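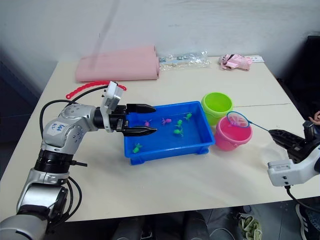
Speaker notes, p. 9

Opening. Leave the picture up for the whole of part one. Two arms, a tray of shallow water, toy fish, a net, two buckets. The room should have time to look before I say anything about chores.

The question in the program is whether machines can do household or shop-floor work yet. My answer is "some of it, slowly, with the table set up first." Say that early. People relax once they have the answer and will listen to the reasons.

Why fish. A net in water is a fair stand-in for a lot of kitchen work: skimming a pot, lifting pasta, getting a spoon out of the sink. The tool is held in a gripper and the object is held by the tool. The arm has no direct contact with what it is moving. Point to the right arm, net handle in the jaws, rim over the pink bucket, something small and pink in the mesh. Then the left arm, open fingers over the tray. Ask which of the two grasps they would rather program. Wait for hands.

Difficulty one: water. Surface glare upsets depth readings, and a floating part drifts when the tool comes near. Tuncay Kaplan has the same trouble with the rinse baths at Plusbridge, where the parts are steel and lie on the bottom. Mention it briefly. He may be in the room.

Difficulty two: the net. Mesh sags and its shape depends on the load. A rigid scoop is easier to model, and a slotted spoon easier still. If someone asks why not change the tool, agree with them. On a shop floor you would. In a home you use what is in the drawer.

Difficulty three: release. Picking gets all the attention in papers. Letting go of a light object stuck to damp mesh is the step I would fund.

Next slide, Holtham numbers. 1,645 attempts at a sorting task, 109 of them stopped by a person. Do not read the table aloud. Say that a stop costs far more than a slow cycle, then give Serpil Soylu's point that the operator's walk to the cell was never in the cycle time. Credit her by name.

Shop floor against home. The Marchetti line has fixtures, fixed lighting and one part family. A kitchen has none of these. Look back at the far edge of the table in the picture: folded cloth, a plastic bag, a red strip. A home robot has to leave that sort of thing alone while it works.

If short of time, drop the Zellska comparison and go to questions.

Likely question from Fiachra Daly: price per task. I have 2 quotes and they disagree. Give both, with the service contract included.

Water for the lectern. Clicker batteries.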